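3.2 Price perception and the reference model

In the first part of the study we asked how buyers form an opinion on the price of a foldable phone before they have held one. The literature on reference prices usually assumes that the buyer compares a new product with an older product of the same kind. For a foldable phone there is no older product of the same kind, and the buyer has to borrow the reference from somewhere else. We call the borrowed product the reference model. In our interviews the reference model was most often the phone which the person carried at that moment, but several participants named a tablet, and a few named a laptop.

The choice of the reference model has a strong effect on the answer. Participants who compared the foldable device with their present phone described the price as too high, and they used short and definite sentences. Participants who compared it with a phone and a tablet together were more patient. They added the two prices, they subtracted something for the thicker body and the visible crease, and only then they gave a judgment. Kramer observed the same pattern in his earlier work on large phones, although his material was limited to customers of one retailer.

3.3 Participants and procedure

The survey was sent to 500 customers of Irken, an operator with shops in Poltia and the surrounding towns. We received 492 usable forms. The unusually high return is explained by the way of distribution: the form was completed in the shop, on paper, while the customer waited for the activation of a new contract. We are aware that this situation is not neutral. A person who has just signed for a phone has a fresh price in mind, and this price may serve as the reference model even when the person would normally think of another one.

From the returned forms we selected 29 persons for a longer interview. The selection was made by Michiels, who tried to keep a balance between people who had changed their phone in the last year and people who had kept it much longer. The interviews were held at Pritomgate in August, after the shop data had been coded. Each participant received a sheet with the main properties of two concept devices, one folding inward and one folding outward, without a brand name and without a price. The price was told only at the end, and the participant was asked to repeat the comparison in his or her own words.

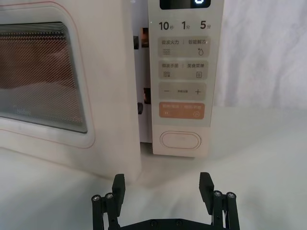 Figure 2. Microwave oven with the door slightly ajar.

The second round of questions concerned the direction of the fold. Here the participants were less sure of themselves. The outward design was found attractive because one screen serves both positions, and many persons said that it looked simpler. The same persons became careful when the interviewer mentioned keys or a table surface. The inward design was called safer, but also heavier, and the small outer screen was a disappointment for those who write many messages with one hand. It is interesting that the price, once it was told, changed the opinion on the fold as well. At a high price the inward design gained support — a costly screen should be protected — while at a lower price the two designs were chosen almost equally.

3.4 Coding of the answers

Two coders read all transcripts independently and marked every statement in which a product was used for comparison. We worked with the category list of Dhillon, which has 11 categories, and we made one change to it. The original list treats "my old phone" and "my current phone" as a single category. In our material the two had to be separated, as the old phone was remembered mainly for its battery and its strength, and the current phone mainly for its price and camera.

Disagreements between the coders were discussed until a common decision was found. Most of them concerned statements where the comparison was not spoken fully, for example "for that money I would expect more." In such cases we looked at the two preceding answers, and if no product was named there, the statement was left out of the analysis. This rule is strict, and it probably removes some valid comparisons, but a softer rule would leave too much to the taste of the coder.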